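Putting up the blind in the back bedroom

Posted 26/06/2018
14 comments · 3 shares

The back bedroom gets the sun from five in the morning at this time of year, and the old curtains were never up to it. They were here when I moved in, they were a sort of mustard colour, and they stopped short of the sill. I put up with them for two summers. In March I took them down to wash them and one of them came apart in the machine, so that settled it.

I decided on a roller blind. I've nothing against curtains but the bed is pushed up close to the window in that room and there isn't space for them to hang properly. A blind goes up out of the way and stays there. The one I bought is the Camesora in the blackout version, in a plain off-white. It came from Brirkilow on the ring road, where they keep the display ones up on a long rail and you can pull them up and down as much as you like. I spent a fair while doing that. Some of the cheaper ones had a nasty habit of stopping halfway and then rolling up at an angle.

Measuring came first, and I did it badly. The window is set into a recess and I measured across the bottom, got 119 cm, and wrote it on the back of an envelope. Then I went and had a cup of tea. When I came back I thought I might as well do the top as well, and the top was 110. I did both again and got the same answers. The house is old and the plaster on the left bulges, but I hadn't realised it was that bad. If I'd bought one to fit the bottom measurement I'd have been trying to force it in at the top, which is the only place it goes.

So I gave up on the recess altogether. The wall round that window has wood panelling on it, put up by whoever had the house before the last people, and it makes a decent flat surface to screw into. A blind can go on the face of it, above the opening, and overlap on both sides. You get less light creeping round the edges that way too. I'd been meaning to get rid of the panelling but it has grown on me, and now it has holes in it for a reason.

The instructions were a single folded sheet with drawings and hardly any words. The drawings were small. I've put up shelves and a curtain rail before, so I could follow what they wanted, but if it had been my first go I think I'd have been on the phone to somebody.

What I used:

Pencil
Tape measure
Spirit level (the long one)
Drill with a small wood bit
Screwdriver
Stepladder
Masking tape

I marked the left bracket first, then used the level to carry the line across to the right. Triin Juška from next door held the other end for me. She has done every window in her house and had firm views on where the brackets should sit. Mine would have gone lower. She said to go higher, so that the roll is well clear of the glass when it's up and you don't lose any of the window. I moved the line up and she was right.

The masking tape goes on the panelling before you drill. It gives you something to draw on, and the bit doesn't skate about on the varnish. I drilled small holes, no bigger than I needed, and put the screws in by hand. I know people use the drill for that part but I've split wood doing it, and there was only a short run of screws to do. The first one went in beautifully. The second went in crooked and I had to take it out and start again a little way over, so there's a spare hole now. It's under the bracket and you'd never find it.

One thing I'd say about brackets is don't tighten them all the way until the blind has been in and out at least once. I left mine just short of tight, tried the blind, found that the right-hand one wanted to come in by a whisker, and could shift it without any fuss. Then I took the blind down and did them up properly.

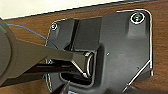
Getting the roll to seat took longer than all of the drilling. You want one end fully home before you even think about the other. I kept trying to do both at once, standing in the middle of the ladder with my arms out, and every time I got the right end near its place the left end dropped. In the end I did one side, moved the ladder, and did the other. There's a bit of a push needed and I was too gentle with it to begin with. I was afraid of cracking something.

Once it was in I pulled it down to the bottom and let it back up ten times, which sounds daft, but Triin told me they need to settle. For the first few goes it crept over to the left as it rolled. She showed me the trick for that: pull the blind right down, stick a strip of masking tape on the bare tube on the side it's drifting away from, and roll it up again. It took two strips. It's run straight ever since.

The cost came to just under £100, with the blind being nearly all of it. I had everything else in the shed apart from a new drill bit. You could certainly do it for less with one of the thinner blinds, but I wanted it dark in there and it is dark. I slept until half past seven on Sunday, and the cat was not pleased about it.

If I were doing it again I'd buy the blind a size wider. It covers the opening on both sides but on the left there's still a thin line of daylight where the wall bulges. It doesn't bother me in bed. It does bother me when I'm standing in the doorway, so I may end up putting a strip of beading down that side. I've got a length of it left over from the bathroom – it would need painting.

The front bedroom is next. That has a proper bay, three windows at angles to each other, and I haven't made up my mind. Triin thinks three separate blinds. I'd rather have a curved rail and something heavy, and I've sent off to Gellorura for fabric samples. They've promised them within the fortnight. Two of the ones I picked are green and one is a dark red that I'll probably be talked out of.

The surviving mustard curtain has gone into the shed as a dust sheet. It's a good thick cloth and far better at that than it ever was at keeping the light out.

Share this post
14 comments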